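Kesar building, ground floor - monthly walk-round
Unit 1501, workshop / studio space
29 Sep 2024
Checked by: Aino Hämäläinen

1. Exits and routes
Front door opens full, closes by itself - OK
Rear door sticks at the bottom, needs a shoulder. FAIL. Same note as May.
Exit signs lit - OK
Comment: plane the door or rehang it, don't mind which. Before the next visit please.

2. Extinguishers
Tags in date - OK
Pins and seals - OK
Foam unit by the rear door is behind a stack of Ametepe boxes. Moved them myself. Tenant told.

3. Lighting
Main lights - OK
Emergency lights, 27 min on test, should be longer. FAIL
Comment: batteries are old, ask Terkutik for a price on the lot, not one at a time.
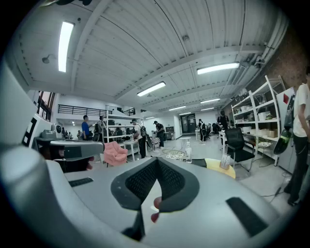
Unit 1501, main space, lights on.

4. Electrical
Panel door shuts, labels readable - OK
Breaker 6 has no label. Find out what its for.
Extension cord run under a mat near the sink - removed
Test button on the sink outlet trips - OK

5. Floors and trips
Loose threshold strip at restroom, 5 screws missing. Taped for now. FAIL
Wet floor sign present - OK
Comment: tape will last a week or two, no more. Sinow did the other thresholds and they have held up fine, so
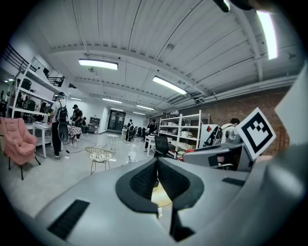 get the same people back if they are free. Ask for the low profile strip, the tall one catches the cart wheels.

6. First aid
Kit on wall - OK
Eye wash bottle expired. Replace
Burn gel low, order two
Contact list still has the old front desk number. Corrected in pen, needs a reprint

Result: pass with repiars. Rear door and emergency lights first. Copy to office and tenant.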